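August 5, 2025

Plate brackets, Bilgin job. Started with the aluminium fixture plate on the steel table. The black panel wants to lie square on it before anything else gets done, and a skewed one has to be lifted and set down again.

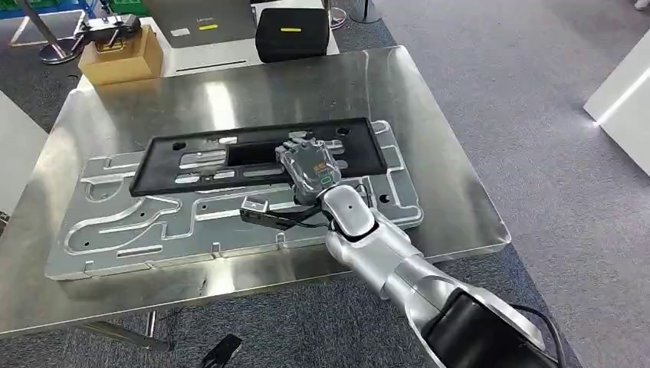 Checked the Porner drawing for the corner holes. It still shows the February version, so I have marked it in pencil – 3 mm out on the left pair. Finished brackets go flat on the top shelf of the blue rack, bins stay below.

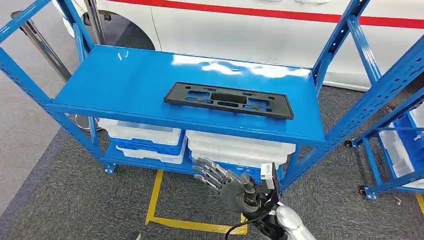

Can the brackets be stacked? Only with a sheet of paper between them, and never more than 9 high, as the faces scratch.

Yellow floor tape by the carpet to stay where it is until the Altmont order is out. Next batch is 50. 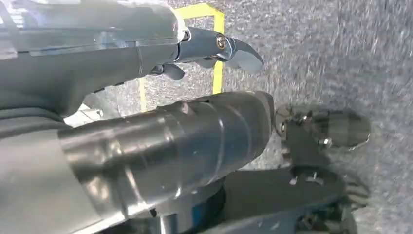
Beser wrote back that 50 is fine but they would like the first 2 sent ahead, wrapped separately. Paper is running low – order more.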